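Bench Tips for Stations Where People Work Alongside a Gripper Cell
Galen packing and kitting shop, page revised 1st September

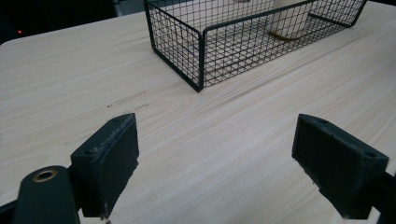 Does a gripper cell take over the whole packing job?
At Galen it has taken the repeat picks. Loading baskets, clearing misfeeds, checking finger wear and deciding what goes in next are still bench work, and the people who used to pick now spend most of the shift on those.

The tips below come from two benches, the Plosell line and the small-parts table in the back. They assume a two-finger gripper with a parallel or near-parallel close. Suction tools are covered on the Stondden page.

Baskets and totes

Open wire baskets suit shared stations. An operator can check the contents from the side without leaning over the work area, and dust falls through. The drawback is small parts. Anything narrower than the mesh opening goes in a solid tray first, and the tray goes in the basket.

Stand cups and other cylinders upright, with finger clearance on both sides. A cylinder pushed tight into a corner can only be reached from one direction, and the pick will usually be refused. Dale Kowalchuk's rule for the loaders is a thumb's width all around.

Mark the basket position on the bench with thin tape at two corners. Four corners of tape look tidier but lift sooner. Replace the tape when an edge curls.

Wipe the basket floor at changeover. Rings left by cups and jars transfer to the next load. Warm water with a little dish soap, then a dry cloth. Do not use steel wool on coated wire.

Finger faces

Scuffs along the outer edges are cosmetic. Wear on the inner face matters. Lay a steel rule across the face and look for light under it. If light shows in the middle third, swap the pair. Never swap one finger alone; the grip center shifts and every taught position goes off with it.

Ragged edges can be dressed with 400 grit paper on a flat block. Stroke in one direction, away from the gripping face, with the tool isolated and locked out. Wipe off the residue before power goes back on.

Check the finger screws by hand at the start of each shift. Put a paint line across screw head and finger so a turned screw can be seen. Satish Kurian adds the line after every swap and initials the card.

Tabletops

Bare wood benches are kinder to dropped parts than steel, but they take stains and dents. Sand along the grain only. A heavily figured or speckled patch can confuse an overhead camera set to find small brown parts. Put a plain gray mat over it during those runs and recalibrate the height afterward, as the mat adds thickness.

Keep the work surface clear of pens, gloves and labels. The cell treats anything in its pick zone as a candidate.

What changed for the bench crew

Before the cell, a picker at the Plosell line handled up to 158 orders a shift and did very little else. After the changeover in March the same people moved to loading, inspection and teaching positions. Wrist complaints dropped. Complaints about standing still went up, and those took longer to sort out.

Two adjustments helped. Loaders now rotate every two hours, and whoever loads a station also clears its faults. Under the first arrangement a separate technician cleared faults, and loaders waited with full baskets. Tonantzin Palacios wrote the fault card that hangs at each station. It fits on one side of a sheet and should stay that way.

Pay grade for teaching positions was settled late. Shops planning a similar change should settle it before the equipment arrives.

End of shift

Park the gripper open.
Isolate the air and power, hang the tag.
Empty and wipe baskets, store upside down.
Check the rule test is entered on the card.
Report tape, screws or mats that need replacing to Sumathi Amin, extension 117.

Spare finger pairs are in the Subramaniam cabinet, second shelf. Sign them out as pairs.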